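4.3 Setting up the parts bin

The bin holds the bars between the saw and the sorting table. Set it up before the first batch of the shift.

1. Clear the table and wipe it down. Grit under the bin will mark the wood.

2. Place the bin with the high wall at the rear. Leave at least 60 mm of free table on every side.

3. Check the bin for movement by pressing on each corner in turn. If it rocks, shim it as described in 4.2.

4. Look over the floor of the bin. Scuffs and cloudy patches are normal wear. Remove burrs with a fine file.

CAUTION: Do not plug the holes in the floor. Chips collect behind the plugs and lift the bars.

5. Lay the bars in by hand, flat side down. Do not tip them in from the tote — the ends chip and the paint comes off.

6. Stop at 16 bars. A fuller bin hides the bars at the bottom, and these are then missed at the color count.

Note: Red and green bars may share the bin. They do not need to be lined up, and one bar may rest across another. Bars standing on end must be laid down.
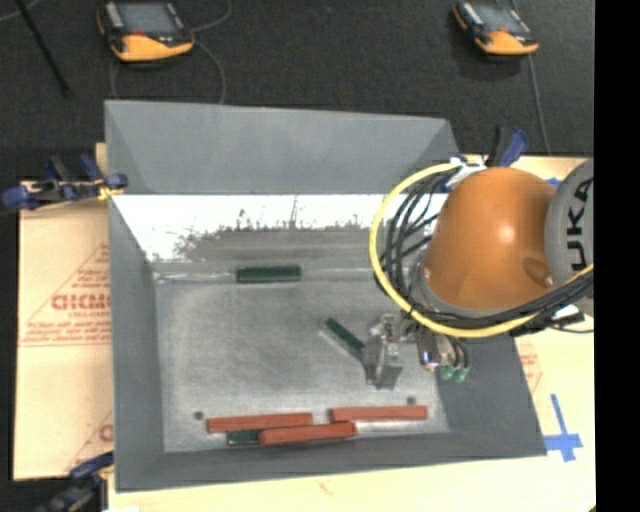 Page last changed: 11/27/23 by Fanni Gál

Three red and three green bars in the bin, with one red bar resting over the end of a green one. Loading of this kind is acceptable.

7. Enter the batch number and the count for each color on the Butow card. Keep the card for 55 days.

To empty the bin, go to 4.4.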